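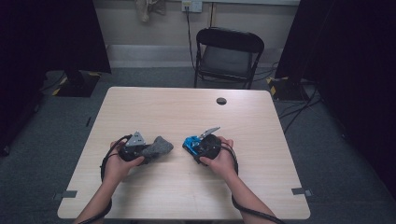 Two hand-held grippers over a bare table at Lornano, one with a grey pad and one with a thin metal finger.

I've packed orders for a living for 22 years, and I'm more excited about my workplace now than I was in my first month. The robots are the reason, and so is the way we teach them.

At Lornano, people from the packing floor spend part of each shift doing jobs with grippers in their hands: picking up, turning, passing across, putting down. The arms over at the Wurkden site learn from those recordings. So the person who knows that a Mertens carton always springs open at one corner gets to be the one who shows the machine how to deal with it. I love that! For years that sort of know-how lived in our wrists and was worth precisely nothing on a pay slip.

It's tiring in a new way, mind you. You slow down, you notice your own thumbs, and after nearly 300 goes at the same lid you want a cup of tea and a window. We do 4 hours at most and then swap back to the floor, and I'd fight anyone who tried to stretch it.

What I want next is simple enough. Teaching should be a proper job grade, with training and a wage to match, open to every packer who fancies it. Lullia, down the road, already pays a skills rate for it, and their people are queuing up. If the arms end up lifting 100 percent of the heavy cartons, good, my back won't miss them. I'd just like the labour that taught them to be on the books, with our names beside it.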